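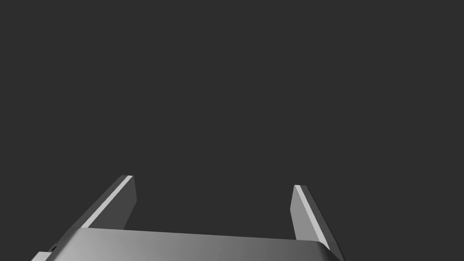
4.2 Handling uninformative wrist views

The policy in Section 3 takes two camera streams, one from the head and one from the wrist. The head camera nearly always has something useful in it. The wrist camera often does not. When the arm is raised or turned toward a plain part of the room, the wrist image holds the gripper and a flat dark background, and it can stay that way for many steps while the base is still driving. We call such an image a blank view. The gripper itself does not count as content, as it sits in nearly the same place in every image and the policy already receives the finger opening as a number.

Blank views would be harmless if the policy ignored them. Our first version did not. In early runs the arm would drift during the approach to a door, and the drift was worst in episodes with long blank stretches. Replacing the wrist image with a constant gray input during those stretches removed most of the drift but left a second problem. When the door came into the wrist view, the policy reacted late, and the fingers often arrived below the knob or off to one side.

We traced both problems to the way image features are merged. The two streams are encoded separately, joined, and passed to a small transformer that attends over the last 30 frames. A blank view still yields a full set of tokens. Those tokens look much alike from one step to the next, and they take up half of the history. By the time the knob appears, most of what the model has stored from the wrist says nothing about the door.

Zomgate is the change we made to deal with this. It is a gate placed between the wrist encoder and the history buffer. At each step it gives the wrist image a score between zero and one. If the score is under a threshold, the wrist tokens are dropped and a single learned token is stored in their place. If it is over the threshold, the tokens pass through unchanged. The head camera tokens are never gated. The buffer is measured in tokens and not in steps, so dropping wrist tokens during a blank stretch lets the head camera history reach further back.

The gate is trained on labels that we get for free from the simulator. For every rendered wrist image, Priden also returns a segmentation map. We remove the pixels that belong to the robot and check what is left. An image is labeled blank if the remaining pixels all belong to one surface and none of them belong to a door, a handle, or a piece of furniture. No person labeled any images for this part of the work. The segmentation map is used only for training. At test time the gate sees the color image and nothing else.

A simpler rule would be to measure the variance of the pixels outside the gripper. We tried this first. It works on fully blank views and fails on mixed ones, where part of the image is a plain wall and the rest is the thing the robot has come for. Doors produce many of these, as the handle side usually sits right next to a wall. Glass doors add a further difficulty. The wrist camera sees the next room through the panes, and the furniture there gives the image a lot of texture in places the gripper should not go.

Figure 4. Wrist views from one Priden scene. The first and third are labeled blank. In the second, the open gripper is in front of a wooden door with glass panes, with a white knob and backplate on the stile and a bed in the room beyond.

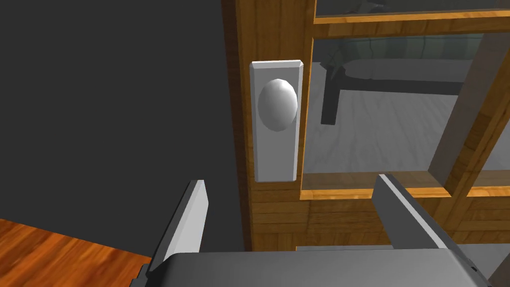

For this reason the gate scores the image in patches before it scores the whole. Each patch gets its own value, and the image score is the mean of the highest few. A view that is half wall can then still pass if the other half has a knob in it. We also add a small loss that lowers the value of patches seen through glass, using the depth of the pane and the depth of the object behind it. Both depths come from the simulator and are not needed at test time.

The gate has a failure case that we should note here. If it opens and closes quickly, the history fills with a mix of real tokens and placeholder tokens, and the policy becomes jumpy. This happened most when the fingers were passing from a wall onto a door frame. We fixed it by using two thresholds. The gate opens when the score goes above the upper one and closes only when the score falls below the lower one. The gap between them was set once on the training houses and left alone after that.

4.3 Setup

All training episodes come from Priden, which provides furnished houses with working interior doors. The robot begins in a hallway or a bedroom, drives to a named door, grasps the knob or lever, and opens the door far enough for the base to pass. The start pose of the arm is drawn at random from a set that includes raised, lowered, and folded poses. We included the raised poses on purpose. They produce the longest blank stretches and are also common on our real platform, where the arm is carried high to keep it clear of furniture.

Testing uses 142 episodes in houses that were held out from training. Each episode has a fixed start pose, door, and random seed, so every method faces the same set. An episode counts as a success if the door is opened past the required angle before the step limit and the base has not struck the door or its frame. We do not give partial credit for touching or turning the knob.

We compare four versions. The first is the Najafi policy, which has the same two cameras and a fixed history of joined tokens. The second is the Najafi policy with the wrist camera removed. The third uses the pixel variance rule in place of a learned gate. The fourth is the full method. All four are trained on the same demonstrations, with the same encoder weights at the start and the same number of updates.

4.4 Results

The full method succeeds in 118 of the 142 test episodes. The Najafi policy succeeds in 76. The variance rule falls between these two, closer to the full method on solid doors and closer to the Najafi policy on glass ones. Removing the wrist camera gives the lowest score of the four. That version gets to the door reliably but has trouble closing the fingers on the knob, which the head camera often sees only in part because the arm is in the way. 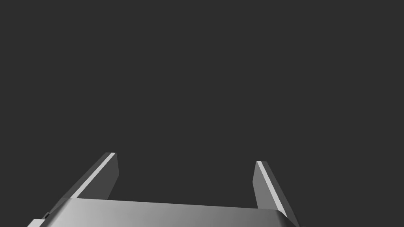 Most of the gain comes from episodes that start with the arm raised. With the arm lowered at the start, the Najafi policy and the full method are nearly even, as the wrist camera sees the floor and the lower part of the door for most of the approach and few frames are gated out. With the arm raised, the Najafi policy loses many episodes in the last part of the approach. The usual pattern is that the base stops in a good place, the fingers come in too low, and the policy repeats the same short motion until the step limit.

To check whether the longer head camera history explains the result, we ran the full method with the buffer measured in steps, so that a dropped wrist view freed no space. Success went down but stayed well above the Najafi policy. We take this to mean that both effects matter, and that keeping blank tokens out of the history is the larger one.

We also ran the trained model without changes in Zarthorpe, a second simulator with different lighting and wall colors. The gate carried over with mixed results. Dark, evenly shaded walls were scored as blank, as intended. Walls with strong patterned paper were often passed as informative, and the arm drift came back in those rooms. None of the training houses has patterned walls. Adding random wall textures during gate training reduced the problem, though it also made the gate slower to open on doors painted the same color as the wall. The results above do not include this change, and we return to it in Section 5.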